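Open Stock Should Mean Open Stock

A dinner service sold as open stock carries an implied promise: a broken piece can be replaced on its own. In practice the promise lasts as long as the pattern stays in production, and that period is getting shorter. Zodix kept its Sala pattern on sale for 54 months. A household that bought it at the start and broke a soup bowl in year six had no source except the resale market.

I think manufacturers should print a guaranteed supply period on the box. The cost is modest. A decorated plate is a standard blank plus a transfer, and the blank usually outlives the pattern by decades. Holding 500 spare transfers per shape takes one flat drawer in a dry room.
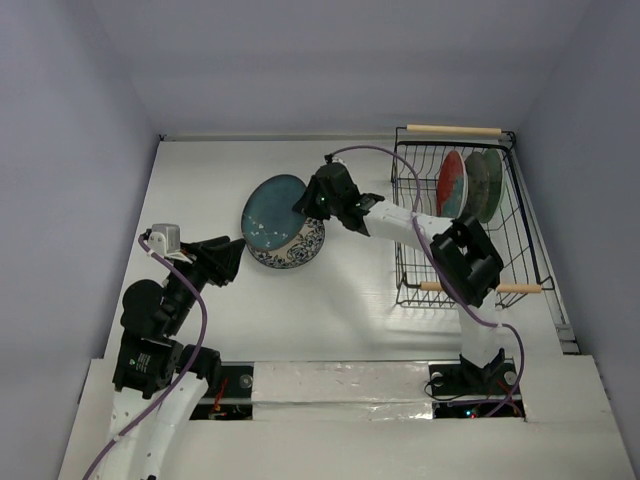 The usual objection is color drift. Glaze and pigment vary between firings, so a plate made eight years later will not match its neighbors exactly. This is true and matters less than the trade claims. Toshiko Tanabe, who ran the replacement counter at Todham until it closed, logged 3698 single-piece orders and 536 returns. Most of the returns were for chips in transit. Few customers mentioned color at all.

A second objection is that guaranteed supply discourages new purchases. It may. A buyer who can replace one plate will not replace twelve. But mixed cupboards are already normal, and plenty of people now buy plain white because it can be matched anywhere. Decorated ware loses that sale every time. Ten years of stated supply would give it a fair chance, and Stistthorpe already offers seven.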